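The Arm at the Kitting Table
What changed at Skodon when the sorting went to a machine
7 July 2023

Every repair kit that leaves Skodon starts as a mess of small things on a table: rings, caps, spatulas, a marker, a board to scrape on. For years people put those kits together by hand in the packing room at Zorkham. Now much of the picking is done by a robot arm, and every new kit is worked out in simulation before the real arm touches a part. 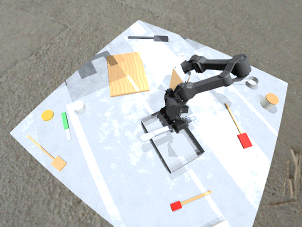
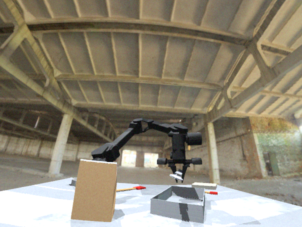
Two views from Skodon's simulator: the arm folded over the table among spatulas and small parts, and the gripper with a small shiny piece above an open tray.

The software is called Skaltard. It lets the staff lay out a table on a screen, scatter tools across it and try a pick as often as they like. A bad layout costs a few minutes. On the floor it used to cost a morning, with the line stopped and people standing by.

The company has 469 kits in its catalog and expects to reach 500 by October. Five of the people who used to pack them now plan the layouts. They took a course that ran for five weeks, on paid time, and most of them had never used a 3D program before.

"I know what goes wrong with a ring," one of them told me. She packed kits for most of her working life. "It rolls, or it sits under something. The engineers had it lying out in the open every time. I kept telling them to put it next to a handle."

That kind of knowledge turned out to be worth a good deal. The first layouts were too neat, and the arm did well on the screen and badly in the packing room. The packers began building tables the way they remembered them at the end of a shift, with spatulas pointing every which way. The results got closer after that.

Not everyone is happy with the trade. The packing room was loud and social, and the planning office is quiet. Several people asked to go back to the floor, where kits too odd for the arm are still packed by hand. Wrists and shoulders hurt less in the office — eyes hurt more. Pay went up one grade for planners and stayed put for packers, and that is still a sore point at shift meetings.

Lương, the supplier that installed the arm, wanted the planning done at its own site. Skodon said no and kept the work in Zorkham. Management says no jobs were cut, though people who retired from the packing room were not replaced.

The next kits in line include soft bags and cloths, and the planners doubt the gripper will manage them. For now those stay with the hand packers, at the long bench by the loading door.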